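Talk notes - local ball history night, Unanness library, Monday, February 4, 2019

Slides are out of order, don't panic. Talk slow. Water.

OPEN
Thank Lise Pelletier for the scorebooks. Without her no talk, just me and two blurry clippings.
Subject tonight: Henriques, left-handed pitcher, Pradesside club. Two seasons. Four wins. Why bother with him?
Because of the screwball. And because of the September game, get to that later - do NOT give away the ending.

BACKGROUND
Class D ball, bus leagues. Pradesside played in a park with a short right field and a creek behind it. Balls in the creek, kids paid a nickel to fish them out.
Henriques signed out of a cannery team. No bonus. Scout came to see the shortstop, stayed for the second game of a doubleheader.
Read the line from the scout's card: "throws it backwards, gets outs." Pause for laugh. If no laugh move on.

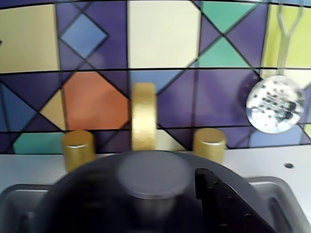 How fast did he throw?
Slow, by every account we have. No radar guns in that league, so all we've got is hitters complaining, and they complained that they were way out in front of everything.

Explain screwball quick. Breaks the other way from a curve. From a lefty it runs away from right-handed hitters. Hard on the arm, or so everyone beleived. Hold up ball, show grip. Don't drop ball this time.

FIRST SEASON
Sat on the bench til June. Manager didn't trust him.
Then 66 innings, mostly relief, mostly with the game already lost. Scorebook shows ground ball after ground ball - Lise's copies, handout page 2.
Road trip to Usamlow, bus broke down, team walked the last stretch carrying the bats. He pitched that night anyway. Lost on a passed ball.

SECOND SEASON
New manager, regular turn in the rotation. Crowds up a little. Paper starts spelling his name right.
Sore elbow by July. He kept quiet about it. Skip the letter if running late. 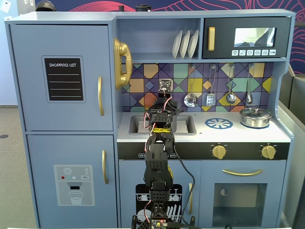
Lise Pelletier: I'd be careful with the elbow story. The scorebooks have him missing one turn in July and that's the week it rained, so maybe he just got rained out.

Fair point, say so out loud. The elbow comes from one letter, written years after. Could be both.

THE SEPTEMBER GAME
Last day of the season, Usamlow in town needing a win for the playoff spot. Pradesside going nowhere.
Henriques goes the distance. Tied in the ninth, two on, two out, he's up. Manager lets him hit! Career average not worth mentioning.
Bloop over first. Run scores. Game over, and that's his fourth win.
Let that sit a second. Then - he never pitched in pro ball again. Went back to the cannery, coached a bit.

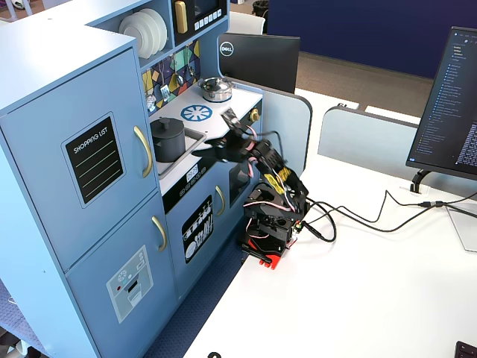
Slide 9: light-blue toy kitchen, shopping list on the fridge door

WRAP
What we still don't have: a photo of him in uniform, box scores for most of the first May, and whatever happend to the game ball.
Ask the room. Somebody's attic has somthing.
Questions, then coffee. Scorebooks stay on the table, pencils only near them please.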